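Soft ribbed pads or harder ones for small jewellery?
Posted in Grippers and end effectors, March

yhon_ospina
I'm comparing two sets of finger pads on hand-held grippers with a parallel linkage. The job is sorting jewellery into a shallow tray: bracelets, a bangle, a watch, small pearl pieces. One set is the ribbed pads from Mokine, the other is a smooth, harder pad from Vutico. I've logged 226 picks with the ribbed set and 163 with the smooth one so far. Bracelets are fine with either. The small pearl pieces are what I can't settle — on the smooth pads they roll as I close. 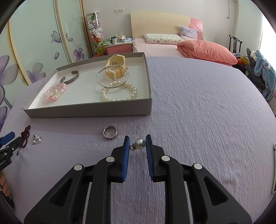 I work on a cloth because the bare table was worse for anything round. Should I change the pad, or slow the closing speed? The controller is a Baddale and I've left it on the default settings.

Hertta Juntunen
Keep the ribbed pads and look at your approach first. With a pendant, take the pearl across its widest part and let the metal end point where it likes. If you grip on the cap it will turn. For a loop of beads, put one finger inside the loop and one outside, and close on a single bead.

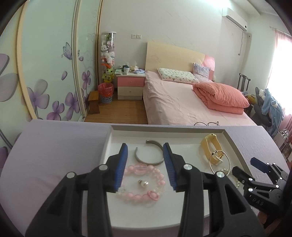

Ribbed blue pads over the tray, with the cuff and the pink beaded bracelet between the fingers.

Then drop the closing speed to 4 on the Baddale and repeat the same pieces with both sets. Your two totals don't match, so I wouldn't compare failure rates yet.

qian_user
We use Qian pads and they're all right. Ribs do wear down though, ours were swapped at 2,000 cycles. Never tried them on pearls.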